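Is a water softener worth it, or am I being sold something?

Posted in Home & Garden > Plumbing and heating
Asked by tapwater_tess, 9 April 2023

We moved to a hard water area in December and the limescale is already a nuisance. The kettle furs up, the shower screen looks like frosted glass and the bathroom taps have a white crust round the base. A man from a firm called Brestura came out for a "free water test", which meant putting drops in a tube until it changed colour and looking grave. He then quoted 1,635 pounds for a softener, fitted, with a price that was only good if I signed that evening. I didn't sign.

He said I'd save 400 pounds a year on cleaning stuff, soap and heating. I can't see how. There are two of us and I don't think we spend anything like that on soap and cleaning put together, and he wouldn't show me how he got there. He also said the boiler would be ruined without one. The boiler is fairly new and the bloke who serviced it never mentioned it.

Has anyone got one and would you buy it again? Also, do those magnetic things that clip on the pipe do anything at all? They're a lot cheaper.

3 replies

grumbling_pipes

You were right not to sign. Any price that vanishes at bedtime was never the real price. Get two more quotes, one of them from an ordinary local plumber who will fit a unit you've bought yourself, and see what the gap looks like.

On whether they work: a proper ion exchange softener, the kind you fill with salt, does work. It swaps the calcium and magnesium for a little sodium and you stop getting scale. I don't dispute any of that. What I dispute is the savings sum. It usually assumes you buy a great deal of washing powder, descale everything with shop products and have a hot water system already half choked. If you ask for the working on paper you'll find the salesman has to be somewhere else.

Most of what you describe can be kept down for very little. White vinegar or citric acid in the kettle, left for an hour and rinsed well. Citric acid is sold as a powder and a bag lasts ages. For the taps, soak a bit of kitchen roll in it and wrap it round the base, but don't leave it on overnight if they're plated, and keep it off marble or any natural stone. Never mix it with bleach either.

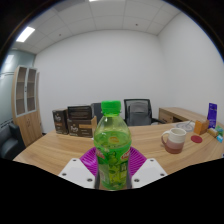
As for the shower screen, a squeegee after each use does more than any spray I've tried. It's boring advice and it costs next to nothing. I bought a Clemine limescale spray once on the strength of the label and got the same result as with vinegar, only dearer and with a smell I could taste.

The boiler claim has a bit of truth in it. Scale does build up in a combi's plate heat exchanger, and some makers want scale protection fitted in hard water areas or they get awkward about the warranty. So read the booklet. Ours asked for an inhibitor on the cold feed, a small job. And turn the hot water down if it's set very high, as scale forms faster the hotter you run it. Anything above 61 degrees comes out furring things up nicely, in my experience. If you have a stored cylinder leave that at 60 or so and don't go fiddling, because of legionella.

Clip-on magnets: I had an Amini one on the rising main for two years. The kettle furred up exactly as before. People who like them say the scale is "softer". I would want to see that measured by someone who isn't selling them.

marlow_lane

We have one and love it!! Skin is better, towels are softer, would never go back. Just get it done, you only live once.

halfacrescrew

Bit more on the practical side, as the reply above is keen but leaves out the running costs. I've had a Lisisow twin-tank model in two houses. We spend 70 pounds a year on block salt, and the blocks are heavy, so think about where the thing will live and who will be kneeling down to fill it. You need room under the sink or in a utility, a drain nearby and normally one kitchen tap left on hard water for drinking. Check that the quote includes that tap. Mine didn't, and it was extra on the day.

Would I buy it again? Probably, but for the comfort — I never saw a saving that came anywhere near paying for it. The skin business I'm not convinced by. My hands are just as dry as they were.

Before spending anything, put your postcode into your water company's website. It will give you the hardness figure for nothing, and you can compare it with whatever the man with the tube wrote down.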